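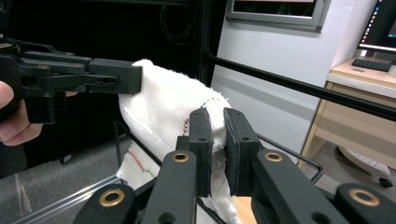

Junio, las nueve de la noche: toallas

¡54 demostraciones hoy! Y todas con la toalla blanca, la del pespunte de colores y el zigzag rojo en el dobladillo, que ya me sé de memoria. Una pinza en cada mano: con una pellizco la esquina, con la otra agarro el pliegue de más abajo, y a estirar. Por la mañana me salían tirones feísimos y a mediodía ya iba casi sin pensar (bueno, pensando en la comida).

Sarita repasó la tanda conmigo y descartamos dos, las dos por soltar la tela antes de tiempo. Me encantó verlas seguidas, porque se nota cómo cambio el agarre cuando el pliegue queda gordo. Eso quiero que lo aprenda Zidska, que dude un poquito y vuelva a cerrar.

Lachlan insiste en meter más variedad, esquinas arrugadas, toallas puestas del revés. Tiene razón y me apetece muchísimo. Me duele el pulgar derecho. Mañana empiezo por las del revés y le pido a Radoslava que grabe también ella, que dobla de otra manera.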